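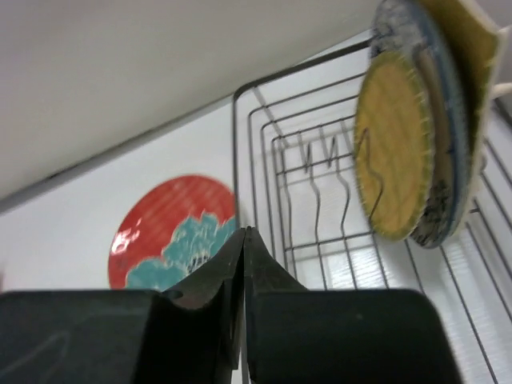

News > Local > Plonditville

Front page | Local | Schools | Business | Events | Letters
14 shares | 6 comments

The dishes get done last at the Trotitz open day in Plonditville, and they draw the biggest crowd. By three in the afternoon there were people standing two deep along the counter, and the woman who runs the kitchen station had stopped asking them to step back. Trotitz teaches its machines to do housework, and it opens its workshop to the public every September. Visitors who expected plain white plates found a red one with a teal cloud pattern, and a blue-rimmed one standing in the wire rack with others of different shapes and colors. "We buy them at yard sales," the station lead said. "If every plate is the same, the arm learns one plate. Then you take it to a real house and it's lost."

She has been with the company for six years. Before that she worked in a hotel laundry, a job she says prepared her better than the engineering classes she took at night. She agreed to talk during the afternoon on the condition that we print what the machines do and leave her name out of it.

I asked her what people get wrong about the work.

"They think the hard part is strength," she said. "It's a plate. A child can lift a plate. The hard part is a shiny plate next to a wire rack next to a window. There's glare, there are thin lines going every direction, and the camera has to sort out which line is the rack and which is the edge of the dish."

The cameras ride close to the grippers, so each arm gets its own view of whatever it is reaching for. On a screen near the door, visitors could watch those views live. Several children preferred the screen to the machines and had to be moved along so others could see.

The company began the kitchen project, which it calls Carton, after a customer in Sangkhawat asked for help in a home for older residents. The staff there spent a large part of each shift clearing tables and putting dishes away. Trotitz sent two people to watch. "They came back and said, forget the fancy stuff, these folks need somebody to set the table," the station lead told me.

Setting the table is the part of the demonstration I had come to see. It is slow. An adult could lay a place in the time it takes one arm to line itself up with a placemat. She didn't argue with that.

"Slow is fine," she said. "In the home, breakfast is at the same time every day. If it starts early enough, it can be slow. What it can't do is drop things." 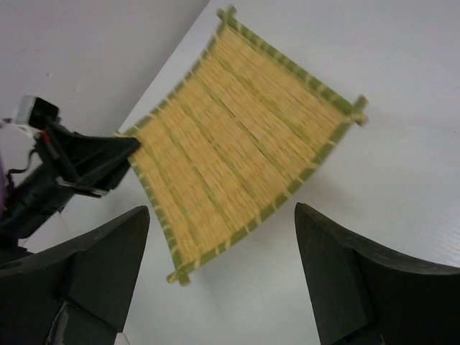
An arm holds a corner of a bamboo mat during the afternoon demonstration.

Mats turn out to be a bigger headache than plates. A plate keeps its shape. A woven mat bends when it is picked up by one corner, and the far side drags or curls. The team spent 10 weeks on mats alone, she said, and threw out most of what they had after the first month.

"We started with cloth, and that was a mistake. Cloth goes everywhere. Bamboo bends one way and stays stiff the other way, so you have to know which way you've got hold of it. It took us too long to see that."

The border helps, she added. It gives the gripper something thicker to pinch, and on this mat the green edge is easy to pick out on a white table.

I asked how often it goes wrong. She said the best run so far was 96 good placements out of a hundred, in the workshop, with staff who knew where to stand. She would not guess at a figure for the home in Sangkhawat. "Ask me after the winter."

The company has 20 employees, and most of them were on the floor for the open day. One man at the next bench was explaining cables to a retired couple. Another was handing out lemonade.

The question she hears most is whether the machines will take jobs. She heard it twice while I was there and gave the same answer both times. The home has been short of kitchen help for as long as Trotitz has known it, and the people who work there want to spend more time with the residents. One visitor, a former school cook, said that was what they told her about the dishwasher too. The station lead said that was a fair point, and the two of them talked for a while about dishwashers.

I asked if she has one of the arms at home.

"No," she said. "I like doing dishes. I don't like drying them. If it could dry, I'd think about it."

Drying is not on the schedule. Next comes flatware, starting with spoons. Forks catch on the rack, she said, and knives will wait until the safety review is finished.

The Trotitz workshop will open its doors again next September. Admission is free, and children must come with an adult.

6 comments | Share this story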